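Why the Second Bin Fills Up: Food Waste in a Shared Student Kitchen

Project report, second-year module in Household Economics
Group: Itziar Esteban, Florencio Lozano, Els Prins
Supervisor: Abilio Goicoechea

Background

The Bulberg residence has long kitchens, short tempers and a fridge shelf for each tenant. It also has two bins, one for general rubbish and one for food. The food bin is emptied by the council and the general bin by whoever loses the argument. We wanted to know how much edible food goes into either of them, and what the people throwing it away think they are doing.

Our first plan was to study the whole building. Our supervisor asked how many sets of kitchen scales we owned. We then chose one corridor.

Method

During March we weighed the contents of both bins every evening at nine, when most people had finished cooking and the late eaters hadn't begun. Food was sorted on a plastic sheet into things that could never have been eaten (peel, bones, tea bags), things that could have been eaten once, and things that could still have been eaten that evening if one had no pride. Mixed leftovers, mostly pasta, went into the middle group.

Tenants were told about the study by a notice on the fridge. This was a mistake, as far as honest results go. For the first few evenings the bins held almost nothing but onion skins, and one tenant was seen carrying a full bag down the stairs and out towards the Jumimstead road. After that people forgot about us, or gave up minding, and the weights rose. We have left the early evenings in the tables and marked them.

We also handed out a short questionnaire and held three longer interviews. The interviews took place in the kitchen, and the recordings are mostly extractor fan.

Results

The largest single item by weight was bread. A sliced loaf is sold in a size meant for a family, and a student living alone gets through perhaps half of it before the corner of the bag turns green. Salad came next by number of times thrown away, though it weighs so little that it hardly troubles the scales. We recorded 235 grams of rocket in one evening, all of it unopened, from a shopper who told us she buys it "to have in".

Rice was the surprise. Hardly any dry rice is wasted, but cooked rice is thrown away in great heaps. Most tenants said they measured it by eye. Aurelio Bravo, who agreed to be named and seemed to enjoy it, told us that he cooks for one and always makes enough for a rugby team, and that he has tried using less but the pan looks sad.

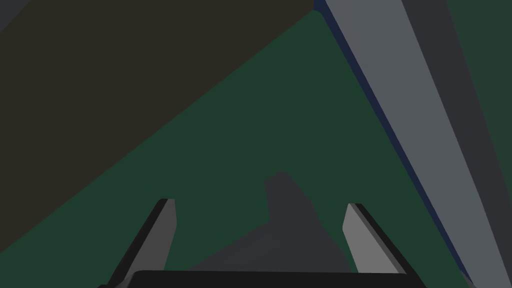 Does freezing leftovers cut down what gets thrown away?

Only for a while, on our evidence. The tenants who froze food threw away less in the same week, but when the freezer was cleared out for defrosting a good part of it went straight into the bin, unlabelled and under a layer of frost. Those who wrote a name and a month on the box did better.

What people said

The questionnaire asked tenants to guess how much food they wasted compared with their neighbours. Every one of them wasted less than average. We showed this to our supervisor, who said it was the most reliable finding in social science and to move on.

Money came up less than we expected. Tenants knew the price of the food they threw out, often to the penny, and could be quite bitter about it. They threw it out all the same. What mattered more was shelf space. Food at the back of a deep shelf is forgotten, and a jar of anything will hide whatever stands behind it.

Limits of the study

One corridor is a small sample, and this one had a vegan, a keen baker and someone who lived on cereal. The scales were moved once and may have been sat on. Florencio sorted most of the bags and Itziar the rest, and they never fully agreed on the status of broccoli stalks. Els thinks they are edible. They have been counted as edible.

Suggestions for the residence

A shared shelf for food going spare, at eye level, cleared each week by rota. A mug hung by the hob, marked with a line for one portion of rice. Shallower fridge shelves, when the present fridges die, which going by the noise may be before this report is marked.

The weighing tables are in Appendix A. Appendix B holds the questionnaire, including question six, which we printed twice.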